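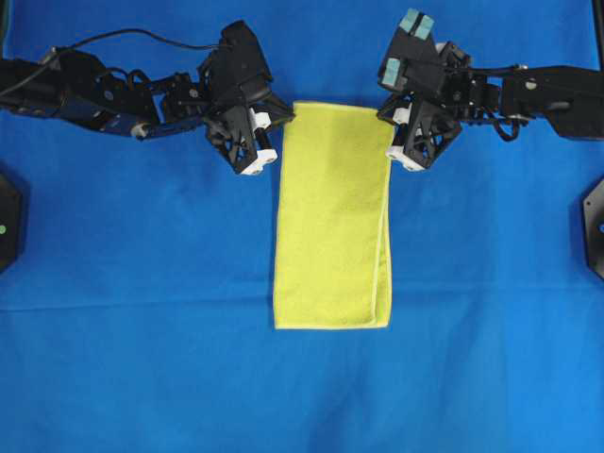 Writing Acceptance Rules for Two-Arm Cloth Handling

A folding cell can pass every safety check and still produce work that can't be compared from one shift to the next. Most published requirements for robot cells deal with hazards to people: speed, force, reach, stopping distance. They say little about what counts as a folded towel. That second question is left to the integrator, and in many shops it's left to whoever is at the bench.

Reshma Pillay has spent much of the past year on it at Baloyi, a firm that writes test procedures for companies buying small dual-arm systems. Her current draft, known in-house as the Plurkden procedure, covers flat textiles up to bath towel size. It runs to 18 clauses. Only 6 of them mention the arms.

"The arms come with data sheets," Pillay says. "The cloth doesn't, and neither does the table. People write down the controller version and forget what the table was covered with."

The surface comes first in the draft for that reason. A fabric covering gives a fingertip something to press into when it slides under an edge, and it keeps the item from skating when one corner is pulled. It also moves. The procedure requires the covering to be a single color that contrasts with the item, and it requires wrinkles to be recorded before a run. Creases are allowed outside the handling area, which is marked on a drawing. Inside it, a crease that a fingertip would cross on its way to the item means the covering is smoothed and the entry in the log is started again.

A blue covering with a yellow-green microfiber towel meets the contrast clause easily. The clause gets harder to satisfy with white goods, and the draft lets a shop keep two coverings if each has its own baseline.

Next comes the item. Microfiber, terry and flat-weave cotton are treated as separate classes and results aren't pooled. A towel folded into a long rectangle must be entered with its orientation, the side on which the hemmed border lies, and the end at which the grippers will work. The hem matters because it's stiffer than the body of the cloth. A pinch that holds on a hem may slip on a plain fold, and a log that doesn't say which was used can't explain the difference.

Start position takes up more of the draft than any other topic. Both grippers are to be placed on their own side of the item, with the wrists angled inward. The draft separates three conditions that operators tend to write down as one: beside the item, in contact with it, and grasping it. "Beside" means that no grasp can be confirmed from the overhead view. "Contact" means the fingertip touches the cloth with the jaws open. "Grasping" requires cloth between the jaws, confirmed from gripper position feedback. The two sides are logged separately. Where a fingertip hides a corner, the entry is "not determined," and the reviewer may not upgrade it later.

Early trials at Zistine, a linen service that agreed to test the wording, showed why the last rule was needed. Two reviewers given the same records disagreed on 7 of the start conditions. All 7 involved a corner close to a fingertip.

Fingertips and pads are consumables under the procedure. Shops often fit different materials to the two grippers, or put foam on one and leave the other bare. The draft doesn't forbid it. It asks that each pad be listed by gripper, location, material and color, and that a replacement on one side be logged as a change to the cell. After a change, 5 baseline runs are repeated before results count.

Cables get one clause. Wiring that loops above an arm or hangs below a wrist joint must clear the item through the full motion, checked at low speed with power limits in place. A loop that brushes the cloth can shift a fold by more than the position tolerance, and the arm will report no fault.

Trernex, which supplies controllers to several Baloyi clients, has asked for the status lights on each mount to be added to the run record. Pillay is against it. Light colors differ between vendors, and the controller log already holds the state. For now the draft lists the lights as optional.

Comments on the Plurkden draft close in May. The open items are the tolerance for edge alignment, the treatment of damp goods, and whether a fold finished after one regrasp should be scored as a pass or put in a column of its own. Pillay favors the separate column.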